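Uldale Community Pantry and Drinks Room
Progress report to the Trindade Neighbourhood Fund
Second reporting period, to the end of November
Prepared by Rekha Joshi, program coordinator

1. Overview

The fund approved our application for the drinks room and laundry corner at Uldale in the winter round. The grant covers shelving, a work table, the first two stock orders and part of Suqin Lei's hours. This report covers the second period. The first report dealt with the lease, the painting and the electrical work, and I have not repeated that material except where a cost carried over.

The room is now in use. Shelving is up, stock is on it, and families and local groups can order drinks for events at cost through the pantry. The laundry corner is running three mornings a week, one morning fewer than we planned. The reasons are in section 5.

2. The room

The drinks room is the old meeting room at the rear of the Uldale building. We chose it because it is on the ground floor and the door is wide enough for a loaded trolley. In the first period we had intended to put shelving on three walls. Tarmo Ķēniņš measured the room again before ordering and advised against it, as the side walls would have left too little room to work at the table. We went with two units on the back wall and kept the rest of the floor clear for trolleys.

The units are white metal with three shelves each. They were assembled by Tarmo and Ismael Portela over two evenings. One shelf arrived bent and was replaced by the supplier at no charge, although the replacement took nearly three weeks and we held back part of the first order until it came.
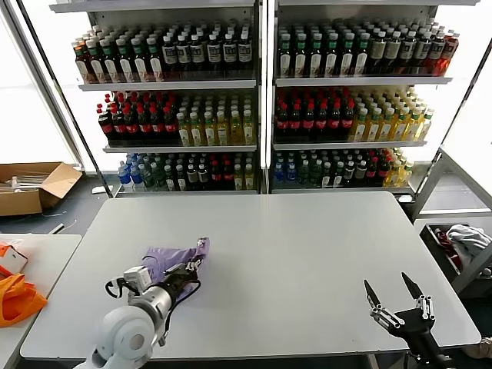 The drinks room at Uldale: stocked shelving units and the work table.

Both units are anchored to the wall at the top. This was a condition of the landlord's consent and was checked by Tarmo after the shelves were loaded. He will check the fixings again every quarter and sign the sheet inside the door.

The room gets a lot of daylight. That is good for the people working in it but less good for the juice, and Suqin has asked for blinds on the windows before summer. We have one quote and are waiting on a second. We would like to pay for these from the underspend on assembly, and ask for the fund's agreement to that in section 7.

3. Stock and layout

The first order was placed with Nusto, the wholesaler named in our application. The second was split between Nusto and a smaller supplier in Istham, who was cheaper on juice but could only deliver on a Monday.

At the end of the period we had 1,227 bottles on the books. This figure includes sealed cartons in the locked store down the corridor as well as what is on the shelves in the room. The stocktake was done by Suqin and Jussara Pimentel and matched the order book after one correction, where a carton had been entered twice.

The layout took a few tries. We first put stock out in the order it was delivered, which meant people filling orders had to read every label. Suqin rearranged it by kind, and the same plan is now used on both units:

Top shelves: dark drinks with pale labels.
Middle shelves: cola on the left, yellow juice on the right.
Bottom shelves: mixed lines.

Using the same plan on both units means two people can fill orders at once without reaching across each other. It also makes gaps easier to spot when it is time to reorder. The mixed lines on the bottom shelves are still the slowest part of any order. We may reduce the number of different drinks we carry next period, as several of them are asked for only once or twice a month.

Older stock is moved to the front at each delivery. Twelve bottles passed their best-before date in this period and were written off. They were all from one line that we will not be ordering again.

4. Orders and use

We filled 129 orders in the period. Most were for family events such as birthdays and funerals, and the remainder came from sports clubs, the two primary schools and the seniors' lunch. The average order is small. Larger orders need a week's notice and are picked up from the back door.

Prices are set at the cost of the bottle plus a small amount for cartons and breakage. Households registered with the pantry can ask for the charge to be waived. We do not record the reason for a waiver, only that one was given.

Two things did not go well. Early in the period we had several orders picked up by the wrong person, as we were labelling them with first names only. Orders are now labelled with a number and the surname, and there have been no mix-ups since the change. We also had complaints that the pick-up hours ended too early for people who work. Jussara now keeps the room open until 6:30 p.m. one evening a week, and that evening has become the busiest pick-up time.

5. The table and the laundry corner

The work table is a large white rectangular one and was bought second-hand from an office clearance. It is used for packing orders when there are any to pack, and otherwise for folding.

The laundry corner takes tablecloths, napkins, aprons and tea towels that the pantry lends out for events. They are washed next door and brought to the drinks room to be folded and bagged. Our original plan was to fold in the laundry itself, but there is not enough bench space there, and the table is a better height for most people.

The rule is that folding and packing are not done at the same time. Clean cloths are bagged before any cartons are opened, and the table is wiped between the two jobs. This was suggested by Ismael after some napkins were marked by a leaking bottle.

We had planned for four mornings a week and have managed three. One of our two dryers was out of service for part of the period and the repair was slow. The machine is now working. We expect to add the fourth morning once Ismael has finished training the two new helpers, as he does not want them on their own before they know the hot wash settings.

Lending of table linen has been more popular than we expected. We are short of large cloths in particular and had to turn down three requests in November. A local family has offered a box of tablecloths and we will go through them for size and condition before adding them to the lending list.

6. Spending

Spending for the period was within budget overall. The main points are:

Shelving came in slightly under the quote, as we bought two units in place of the larger set in the application.

Assembly cost nothing in labour. We had set aside some 2,000 dollars for this work and for fixings, and only the fixings were charged.

Stock was over budget. Juice prices went up between the first and second orders. The split order reduced the effect but did not remove it.

Dryer repair was not in the grant budget and was paid from the pantry's general account.

Suqin's hours were as planned.

Receipts and the bank statement have been sent separately to the fund's office. The deposit return scheme brought in a small amount from empties brought back after events, and this has been put toward stock.

7. Matters for the fund's agreement

We ask the fund to agree to the following.

First, that part of the assembly underspend be used for window blinds in the drinks room. The quote we have is well within the amount available.

Second, that the remainder be moved to the stock line to cover the increase in juice prices.

Third, that the target for the laundry corner be kept at four mornings, with the start of the fourth morning moved to the next period.

If the fund prefers that the underspend be returned, we would pay for the blinds from the general account, but this would likely push them back past the summer.

8. Next period

The work planned for the next period is:

Fit the blinds once agreement is given and the second quote is in.

Review the mixed lines and drop the slowest sellers.

Add shelf labels in larger print. At present people rely on knowing the drinks by sight, and newer helpers have asked for something they can read from the table.

Start the fourth laundry morning.

Sort the donated tablecloths and update the lending list.

Talk with the Istham supplier about a delivery day other than Monday, as the pantry's food delivery arrives the same morning and the back door gets crowded.

Tarmo will be away for part of the period, and Jussara will look after deliveries and the key register while he is gone. Questions about stock should go to Suqin, and questions about the accounts or this report should come to me.

Representatives of the fund are welcome to visit. The evening pick-up is the best time to see the drinks room in use, and any morning session is suitable for the laundry corner. Please call the pantry office a day ahead so that we can arrange parking at the rear.

Rekha Joshi
Program coordinator, Uldale Community Pantry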